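Company News | Home & Interiors

Jirnar Opens Second Workshop and Brings Kitchen Fitting Under One Roof

11/10/2021 - Jirnar, a family-owned maker of fitted kitchens, announced today that it has opened a second workshop and will now take care of the full kitchen project for its customers, from the first measurement to the last door handle. The new workshop stands next to the old one on Rizk Street and gives work to 13 people, of whom 11 were hired in the town itself.

Until now, Jirnar built the cabinets and other companies came to install them. Customers often had to call two or three different offices when a delivery was late or a part was missing. With the new service there is one contract, one contact person and one date for the installation.

"Our customers told us many times that they like our cabinets, but that they do not like to wait for the fitter," said Rostam Rezaei, managing director of Jirnar. "We listened to this. It took us longer than we wanted, and I thank everyone who was patient with us."

The company was started in 2000 by two cousins who repaired old furniture. The first kitchen was made for a neighbor and is still in use. Today Jirnar works mostly for owners of small apartments, where every corner must be measured with care and standard sizes often do not fit. This will stay the main business also after the expansion.

The new workshop has a separate room for painting, with better air cleaning than before. The cutting hall has been moved away from the street side, following talks with the people who live nearby. Deliveries will be made only in the daytime.

Together with the opening, Jirnar presents its new kitchen line, which has the name Fomer. The line was drawn by Shadi Chamoun, who joined the company as head of design in March. Fomer can be ordered in single parts, so that a family may begin with the sink wall and add the other cabinets later. Spare hinges, shelves and fronts will be kept in stock for all parts of the line.

"Many people do not change the whole kitchen in one time, because it is a big cost," said Shadi Chamoun. "They change one wall, they live with it for a while, and then they decide. I wanted to draw a kitchen which allows this - and which does not look unfinished in the meantime."

Customers of the older Clorix line can continue to order parts for their kitchens. There is no plan to end this service, and the prices for Clorix parts remain the same.

The advice room at the old workshop is open for visits by appointment. Visitors are asked to bring a simple drawing of their kitchen with the length of the walls and the place of the windows, water pipes and electric outlets. The first advice is free of charge and does not oblige the customer to buy.
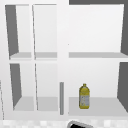 Computer renderings: open wall compartments in white, and a double sink in a pale countertop.
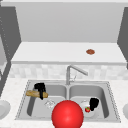 Jirnar is also looking for two trainees in cabinet making. Experience is not necessary, but applicants should like exact work and be able to lift heavy boards with a colleague. Applications can be handed in at the front desk on Rizk Street or sent by mail to the same address.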